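About > Our Work > Open Day and Visits

About the Fitdale Automation Workshop

Last updated: April

The Fitdale Automation Workshop is the teaching and research unit of Fliltwood Technical School. It occupies the lower floor of the Akbulut Building and provides instruction in robotics, controls and machine safety to students in the final years of the school's program. The Workshop also undertakes a limited amount of applied work for local employers, chiefly in sorting and handling. Its present enrollment is 115 students.

The Workshop was established to give students regular access to working equipment. Classroom teaching is held in the morning. Afternoons are reserved for bench work, during which students set up, run and record their own trials under the supervision of an instructor. Students are expected to keep a written log for every session. Logs are reviewed at the end of each term and form part of the final grade.

The Annual Open Day

Each April the Workshop opens its doors to families, prospective students, employers and residents of Fitdale and Latstead. The open day takes place on a Friday, beginning at 10 a.m. and closing at 4 p.m. Admission is free. At the most recent open day the Workshop received 813 visitors, compared with 795 the year before. The Workshop thanks all who attended, in particular the families from Latstead who made the trip while the bridge road was closed.

The day is organized by Loretta Gallagher, Director of the Workshop, together with the teaching staff. In her remarks to visitors, Ms. Gallagher described the event as a working day with the doors open. Classes are not suspended, and visitors are asked to bear in mind that the demonstrations are given by students who are still learning the equipment.

The main demonstration concerns the handling of mixed objects. A robot arm is given a bin with a number of unlike items inside and must take hold of them one at a time. The task is a familiar one in warehouses and repair centers, and it is harder than most visitors expect. A person reaching into a drawer adjusts the hand without thinking about it. An arm must be told, or must have learned, where an object begins and ends and how firmly it may be held.
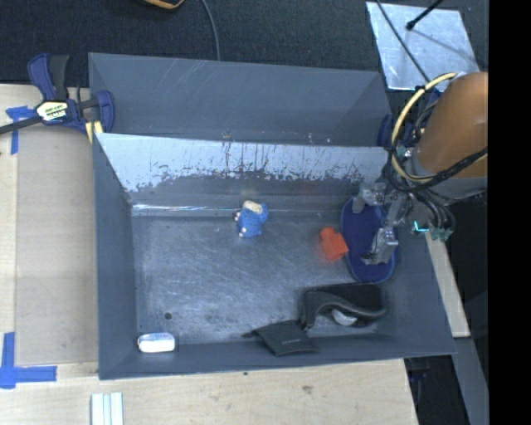

Soft articles present a particular difficulty. A fabric case may fold when it is touched, and the place at which it can be held may change from one attempt to the next. Hard articles are more predictable in shape, although one that rests close to a wall of the bin leaves little room for the fingers of a gripper. Students are taught to plan for both kinds and to note the position of each object before an attempt is made. An attempt that fails is entered in the log in the same manner as one that succeeds.

Metal surfaces are also discussed with visitors. Light reflected from a bare wall or floor can mislead a vision system, and scratches may be read as edges. The Workshop does not replace its bins when they become worn, as students will meet worn equipment in employment and should be accustomed to it. The same reasoning applies to the choice of objects, which are everyday things brought from home or found in the school.

Following the demonstration, visitors may put questions to the students. The Workshop has found that younger visitors ask chiefly about speed and strength, while employers tend to ask about setup time and the cost of upkeep. Students are encouraged to answer within the limits of what they know and to refer other questions to an instructor.

Visits During the School Year

Group visits may be arranged outside the open day. Schools, clubs and firms are welcome to apply in writing to the Workshop office, stating the size of the group and any needs regarding access. Groups are received in the afternoon and are accompanied by 2 members of staff at all times. Visits are not scheduled during examination periods.

Visitors to the Workshop are asked to observe the following:

Long hair must be tied back and loose sleeves rolled up.
Food and drink are not permitted past the coat area.
Visitors must remain behind the floor line while any machine is powered.
Children under twelve must be accompanied by an adult.

Photography is permitted for personal use. Permission must be obtained before photographing students.

Admissions and Employer Inquiries

Prospective students may apply through the Fliltwood admissions office. No previous experience with robots is required, although applicants should have completed a course in algebra. Employers wishing to propose a handling problem for student work should send a short written account of the task and, where possible, samples of the articles to be handled. Proposals are considered at the start of each term. The Workshop regrets that it cannot return samples unless this is requested in advance.

Comments

marcy_t: We came with my nephew, and he has talked about the robot arm ever since. Is the open day always on a Friday? It's hard to get off work.

D. Prewitt: Good visit. The student at the bin demonstration answered every question I had about grippers except the price. Parking was full by 10:30, so come early.

Latstead Dad: Could you post the log sheet the students use? My daughter wants to try something like it for her science project.

marcy_t: Seconding the log sheet!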